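Brikum zeigt Sonderausstellung zur Geschichte der Elektrochemie

Von der Zinkplatte zur Rundzelle: 218 Objekte aus zwei Jahrhunderten ab November im Haus am Kanal

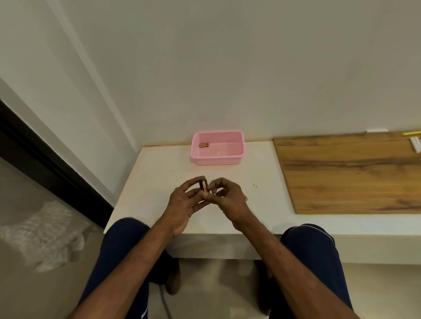
Das Wissenschaftsmuseum Brikum eröffnet im November die Sonderausstellung »Spannungsreihe«. Sie behandelt die Geschichte der Elektrochemie von den ersten Metallsäulen um 1800 bis zu den Gerätebatterien der Gegenwart. Gezeigt werden 218 Objekte, darunter Laborgeräte, Glasgefäße, Vorlesungsmodelle, Briefe und Lehrbücher. Der Rundgang beginnt mit einem Gegenstand, den jeder Besucher kennt: einer zylindrischen Batterie mit schwarzem Mantel und kupferfarbenem Band am oberen Ende, klein genug, um sie zwischen Daumen und Fingern zu halten. Von dort führt der Weg zurück in die Zeit, in der eine vergleichbare Stromquelle noch einen ganzen Labortisch einnahm.

Die Ausstellung ist in fünf Räume gegliedert. Der erste Raum behandelt den Streit um die sogenannte tierische Elektrizität am Ende des 18. Jahrhunderts. Im zweiten geht es um die Voltasche Säule und um die chemischen Elemente, die mit ihrer Hilfe kurz nach 1800 zum ersten Mal rein dargestellt wurden, unter ihnen Kalium und Natrium. Ein Nachbau der Säule aus Kupfer, Zink und getränktem Filz steht in der Mitte des Raumes. Er wird zweimal täglich, um 11 und um 15 Uhr, in Betrieb genommen.

Raum drei ist den Apothekern und Chemielehrern gewidmet, die im 19. Jahrhundert in kleinen Städten eigene Versuche mit galvanischen Elementen anstellten. Viele von ihnen haben nie etwas veröffentlicht. Ihre Arbeit ist in Notizheften und Bestelllisten überliefert, die bisher kaum ausgewertet wurden. Das Museum zeigt daraus 55 Blätter, die meisten zum ersten Mal öffentlich. Sie stammen aus der Sammlung Kunda, die dem Haus vor drei Jahren als Dauerleihgabe überlassen wurde. Die Sammlung umfasst insgesamt 789 Stücke und wird derzeit in der Museumswerkstatt gereinigt und erfasst. 263 Stücke sind bereits vollständig dokumentiert und können im Lesesaal nach Anmeldung eingesehen werden.

Im vierten Raum stehen Bleiakkumulatoren und Trockenelemente aus der Zeit zwischen 1860 und 1930. Der Übergang vom offenen Glasgefäß mit Säure zur geschlossenen Zelle war für den Alltag folgenreich, denn erst damit wurden Taschenlampen und tragbare Messgeräte möglich. Ausgestellt sind unter anderem ein Satz Leclanché-Elemente aus einer Haustelegrafenanlage und ein Koffer mit Prüfgeräten für Telegrafenämter. Zu einigen Objekten gibt es Tastmodelle und Beschriftungen in Brailleschrift.

Der fünfte Raum befasst sich mit Rohstoffen und Rückgewinnung. Er wurde zusammen mit dem Institut Bhardwaj erarbeitet, das seit mehreren Jahren Verfahren zur Trennung von Zink und Mangan aus verbrauchten Zellen untersucht. Eine aufgeschnittene Zelle in mehrfacher Vergrößerung zeigt den Aufbau aus Becher, Separator und Ableiter. Besucher können an einem Wandmodell verfolgen, welchen Weg die Metalle von der Sammelstelle bis zur Schmelze nehmen.

Die Gestaltung der Ausstellung lag beim Büro Javon. Die Vitrinen wurden aus dem Bestand der letzten beiden Sonderausstellungen übernommen und umgebaut. Alle Texte liegen auf Deutsch und Englisch vor, eine Fassung in Leichter Sprache ist an der Kasse erhältlich.

Begleitprogramm

Für Schulklassen ab der siebten Jahrgangsstufe bietet das Museum einen Workshop von 90 Minuten an. Die Schülerinnen und Schüler bauen dabei ein einfaches galvanisches Element und messen die Spannung verschiedener Metallpaare. Vorkenntnisse sind nicht erforderlich. Lehrkräfte erhalten auf Wunsch vorab ein Heft mit Arbeitsblättern. Die Workshops finden vormittags statt, Beginn ist jeweils um 9 Uhr und um 11.30 Uhr.

Von Dezember an gibt es außerdem eine Vortragsreihe mit vier Abenden. Themen sind die Entdeckung der Alkalimetalle, die Apotheke als Labor, die Geschichte der elektrischen Beleuchtung vor dem Stromnetz und der heutige Stand der Natriumbatterien. Die Vorträge beginnen um 19 Uhr im Hörsaal des Museums. Der Eintritt ist frei, eine Anmeldung wird empfohlen.

Zur Ausstellung erscheint ein Katalog mit Aufsätzen zur Sammlung Kunda und einem vollständigen Verzeichnis der gezeigten Objekte. Er ist im Museumsladen und über den Buchhandel zu beziehen.

Hinweise für die Presse

Ein Rundgang für Medienvertreter findet am Vortag der Eröffnung um 10 Uhr statt. Treffpunkt ist das Foyer. Um Anmeldung bei der Pressestelle wird gebeten. Pressebilder und Objektliste können dort angefordert werden. Fotografieren ohne Blitz ist während des Rundgangs in allen Räumen gestattet, ausgenommen sind die Handschriften in Raum drei.

Über das Museum

Das Wissenschaftsmuseum Brikum sammelt und zeigt Zeugnisse der Chemie- und Physikgeschichte mit Schwerpunkt auf dem 19. Jahrhundert. Zum Haus gehören eine Dauerausstellung, eine Fachbibliothek und eine Werkstatt für die Restaurierung historischer Instrumente.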